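The Container Wall, Grimville
September 24, 2023

My kitchen in Grimville came with one deep cabinet and no shelves worth the name, so in June I decided to become a person who owns wire baskets. I had been a person who owns lids – mostly lids – since 2000, and it was time for a change. Cotus had baskets on sale and I bought more than I needed, as one does. The gallery is what came of it. Click for larger versions, if storage is your idea of a good evening.

The rule of the project was simple: anything without a matching lid had to go. This took out over 17 containers and one soup tub from Dromov that I still think about.
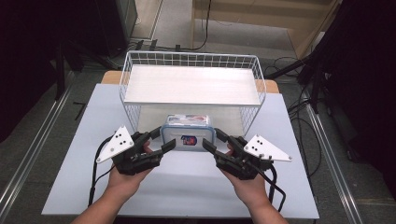
Small box, pale blue rim, sticker still on the front. White wire basket behind.

I like these little translucent boxes because you can almost tell what's in them, and almost is as close as my refrigerator has ever come. The rounded corners waste a bit of room in a square basket. I have made my peace with that, more or less. The stickers are another matter – they peel off in 2 stages, paper first and then glue, and the glue stage is still going on at my house.

Next gallery: the spice drawer, before and during.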